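Every January I start my onions and leeks indoors, and every January somebody asks me how I do it without a greenhouse or fancy trays. So I'm writing it all down. You need seeds, a bag of seed-starting mix, a light you can hang low, and a bunch of cheap containers.

## Get the mix ready first

Dry mix is a pain. Water just runs down the sides and out the bottom, and the seeds float off to one corner. I dump mine in a tub, pour in warm water a bit at a time, and squish it with my hands until a squeezed fistful holds together and only gives up a drop or two. Then I leave it for 30 minutes and squish it again.

For pots I use paper cups for the small stuff. Poke three holes in the bottom with a pencil, fill to just under the rim, and tap the cup on the table a couple of times to settle it.
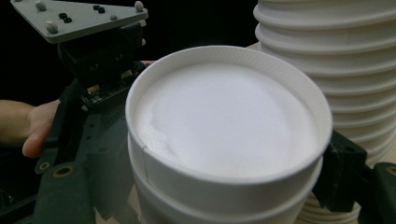
Don't pack it down hard, though. Onion roots are thin little threads and they want some air in there. I made that mistake my first year and got 12 sad sprouts out of a whole packet (Angeliki Manolakis, who gave me the seed, has not forgotten).

## Sow thick, cover thin

Sprinkle eight or nine seeds in each cup and cover them with a quarter inch of mix — no more than that. Label right away. I grow two kinds and they look exactly the same until June.

Now put something over the top to keep the moisture in. A loose sheet of plastic wrap is fine. Take it off the minute you see green loops poking up, even if half the cups are still bare.

For leeks I go deeper, and tall tubs are great for that.

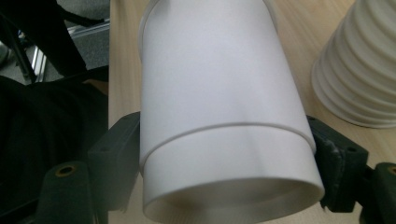 *White tub with a ridge around the side.*

## Light and haircuts

Hang the light three inches above the tops and raise it as they grow. Mine is on from 6 a.m. to 8 p.m. When the shoots flop over, snip them back to three inches with clean scissors. It feels mean, but they get thicker! Put the trimmings in your eggs. 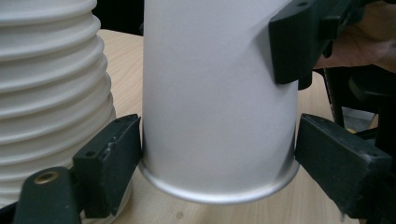

Feeding starts once they've had their first haircut. I mix liquid fertilizer at half strength and water with it every other week. If you want to scoop dry mix with a can, one with a rolled metal rim at the base like this one is easy to hang on to when your gloves are muddy. Between feedings it's plain water, poured in at the edge of the cup so the seedlings don't get knocked flat.

Start setting them outside for an hour or two once the days warm up, then a bit longer each day for a week. After that they can go in the ground, four inches apart, and you can have your table back.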